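Parts sorting at Trestgate

The small-parts table at Trestgate has been set up again for June. Maiara Queiroz asked for one kind of part to a bin, so solenoids, circuit boards and wire harnesses no longer share space. The steel tray stays in the middle.

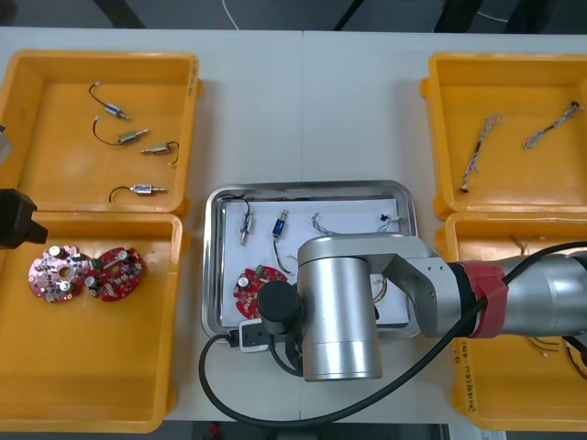 Please keep solenoid leads inside the rim when you put parts back – they snag easily. Nearly 345 pieces are still waiting in the storeroom. Alcides Teixeira has the bin labels and will hand them out at 2 p.m.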